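Handwriting all your drafts, or just the first one?

Posted by Stela Roman, July 9, 2023

I started writing my short stories by hand last October after years of typing everything. First drafts only at the beginning. Now I'm doing second drafts by hand too and it's slow, but I cut more. When I type a second draft I leave whole paragraphs alone since they already look finished.

My question is how other people handle this. Do you rewrite the whole thing by hand, or type it up after the first pass and edit on screen? Also pencil or pen, and bound notebook or loose sheets. I'm on loose sheets right now and I've already lost a page from the middle of a story.

quillfeather_tom
First draft by hand, type it, never look back. I did a full novel by hand once and typing it up took me a whole summer. Would not do it again. If you want to cut more, print the typed draft and mark it up with a pen. Same result in a fraction of the time.

marshlight
I don't agree that it's the same result. Marking up a printout means you're still accepting whatever you don't mark. Writing it out again means every sentence has to get past you a second time. I drop sentences when I recopy that I would never have crossed out.

As for paper, spiral notebook, always. It lies flat and the pages stay in order. I number the corners before I start.

quillfeather_tom
Sure, but how many stories do you finish in a year?

marshlight
Five last year. Two of them I'd show people.

dorsey_k
Pencil person here. I use a plain number 2 and a separate eraser because the ones on the end smear. Ink makes me nervous and I write worse when I'm nervous. The downside is that pencil rubs off on the facing page, so if you keep your notebooks for years the early ones get gray. I only write on the right-hand page now.

I'm against loose sheets for drafting but I like them for handing around. Our group meets at the Lalldale library and we swap single pages. You get better comments on one page than on a whole story. People read the whole story to be polite and then tell you they liked it.

Stela Roman
That's where I picked up the loose sheet habit, trading pages. Maybe I should draft in a notebook and copy out only the page I want read.

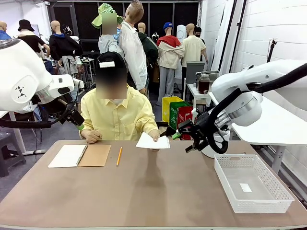
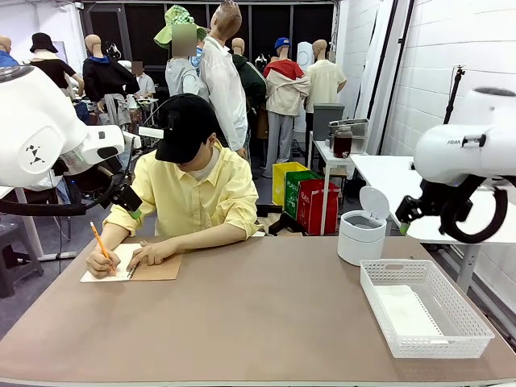
Single sheet in the first one, spiral notebook and pencil in the second.

dorsey_k
Copying out one page is what I'd do. You'll fix something while you copy it, too.

leftmargin
Leone pads are fine if you want tear-off sheets that don't shred along the top. The Avel ones used to be good and then the paper got thin. My pen goes right through to the next page.

hob_and_nail
The Avel paper is the same as it always was. I've got an old pad and a new one in the drawer and I can't tell them apart. What are you writing with?

leftmargin
A broad nib fountain pen, so maybe that's on me. The old ones took it fine though.

hob_and_nail
Well, a broad nib will go through most cheap paper. I use a ballpoint and haven't had a problem.

Back to the original question. I think it depends on length. Anything under nine pages I'll write out by hand as many times as it needs. Longer than that and I type it after the first draft, because I need to be able to move sections around. Cutting up paper and taping it back together got old very fast.

marshlight
Taping is underrated. I did it for the Westuvholm story, the long one some of you read. I could see the whole middle section on the floor at once and it was obvious that the ferry chapter came too early. I'd been scrolling past that problem for months.

quillfeather_tom
You could also have made an outline.

marshlight
I had an outline. The ferry chapter was too early in the outline too.

pw_ellery
I have a bad wrist and can't handwrite for more than a page or two, so I want to put in a word for typing. Nothing I've written by hand has been better than what I type. What helps me is retyping the draft from scratch into a blank file with the old one printed next to me. That gets you what marshlight is talking about, where each sentence has to be done over, and you end up with a file at the end of it.

marshlight
That's fair, and I'd count it as a real second draft. My objection is to editing in place.

Stela Roman
I hadn't thought of retyping from a blank file. I might try that for the long one I'm working on. It's up to 200 handwritten pages if I count both sides and I was dreading doing it over.

quillfeather_tom
200 pages by hand, please type that. And make a copy before you do anything else. I left a notebook on a bus once and the second half of that book is gone.

dorsey_k
Seconding the copy. Phone photos of every page are good enough, just check that you can read them. Pencil comes out pale under a lamp, I do mine by the window in the morning.

leftmargin
Did you ever find the missing page, Stela?

Stela Roman
No. I rewrote it from memory and it came out a few lines shorter. I think it's better, but I'd still like to see the old one.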